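July 11, 2018

Okay, so today was the day we finally wrote down the house rules for the arm, and I'm wiped out but kind of happy about it. Deming had been asking since June. Junhao and I have been running things out of our heads and of course our heads don't agree (he lets the gripper close at whatever force was set last, I always reset it, and then neither of us can compare anything).

So we sat on the floor with cold noodles and argued. Rule one was easy: hand on the stop button any time the arm is moving, no texting, yes this means me. Rule two took an hour! Fengying wants the fingers wiped down every 6 cloth picks. I said every 20, she gave me the look, we went with 6.

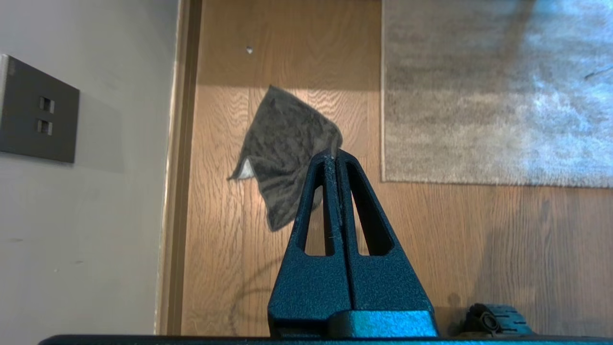
Gray microfiber, held at the tips. Check out the lint on that seam!

After that one I quit arguing with her. White fuzz all along where the fingers meet, and if it builds up I don't trust the grip reading at all. She also got her way on logging the cloth type every single time – I used to just write "rag."

Rule three is about the floor. Walk it before you start, pick up anything small, know where your cables are, and nobody in socks crosses the work area while the arm is live. Tin-yau read it over the phone and asked why there wasn't a speed limit in there. Good question, we forgot. Added it: slow mode whenever a person is within reach, full stop.

The target is 200 logged picks under the new rules before we change a word of them. Junhao already wants to change rule two. Dagim gets the printed copy tomorrow, and I still have to find tape.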